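Tarndale Stores: Customer Messaging Pilot
Progress report to the program manager
Prepared by the Stirkeck delivery team
July 11, 2021

Status: on schedule, one open risk

1. Period covered

Work carried out from the close of the setup phase through the end of June. The previous report covered contracting, data protection review and the choice of pilot stores, and those items are closed.

2. Opt-ins

The pilot had 1635 opted-in customers at the end of the period. Of these, 538 joined through the checkout code printed on receipts. The remainder came from the store locator page and the link in the weekly flyer. The receipt code was added late in the period, after the till software update, and a full month of data is needed before the channels can be compared.

Duplicate records are removed nightly. A customer who signs up in two stores is kept under the store of first sign-up. This rule undercounts stores near the edge of a catchment area, and Tarndale has accepted that for the length of the pilot.

3. Message delivery

Messages are sent through the Gidex gateway. The delivery rate in June was 99 percent. Failed sends were mostly numbers entered with a missing digit. A format check now runs on the sign-up form, and existing bad entries are flagged for removal after three failed attempts.

Sending is capped at 300 messages per minute. The cap has no effect at the current list size. It will need to be raised before any rollout past the pilot stores, and Gidex requires written notice of the change.

4. Content

Two message types were in use during the period: the weekly offer notice and the store hours notice. A third, the back-in-stock alert, is built but not live. It depends on the stock feed, which still reports some items as available when the last units are held at the returns desk. Tarndale's inventory team is working on the fix.

Offer notices were first written at head office and sent unchanged to all stores. Four stores asked for local versions covering snack and grocery lines they carry in greater depth. A template with one editable product line was issued to them in June. Store managers submit the line by Wednesday noon and it is checked for price and spelling before release.

5. Supplier participation

Tăng has agreed to supply product text and pack shots for its range in a fixed format. The first batch was returned because the weights did not match the shelf labels. The corrected batch has been loaded.

6. Open risk

The stock feed fix has no confirmed date. If it is not in place by the next report, the back-in-stock alert will be dropped from the pilot and tested separately. This would not affect the budget.

7. Next period

Raise the sending cap on the test account. Report opt-ins by channel over a full month. Survey store staff on time spent handling customer questions about messages. Draft the rollout cost estimate for review.

Related reports
Tarndale Stores: Setup Phase Closeout
Receipt Code Sign-Up: Technical Note
Gidex Gateway Acceptance Test
Offer Notice Template: Guide for Store Managers

Last updated: end of reporting period, version 2
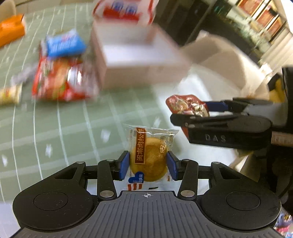 Individually wrapped meat floss cake and a snack in a red foil packet.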